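Two-arm robot keeps squashing the bread during tray task
Posted in: School clubs and student projects

Zdislava Hrnčiar
Our club has a two-arm robot with fingered hands for the Laltach student contest. The task is to pick up a piece of bread and put it in a tray on a glass table. We have 280 practice runs logged. The right hand gets hold of the bread most of the time, but it comes in too low and pushes it against the table edge.
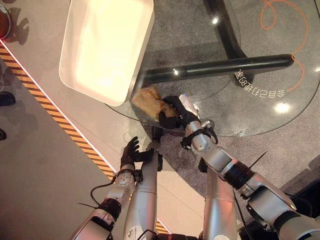

The left hand doesn't do anything in this task yet. Grip force is set to 40 percent. Should I lower that first or change the path?

Marek Oravec
Path first. Add a point well above the tray, lift straight up to it after the grasp, then move across and down. Also check your table height. Glass gave our depth camera bad readings, so in August we measured it by hand and typed the number in. After that, drop the grip to 26 and go up only if it slips.

grurnska
use a sponge instead of bread for practice, less crumbs

kramer_b
We had the same thing last year and never fixed it. Are you allowed to move the tray? Check the rules, ours said no.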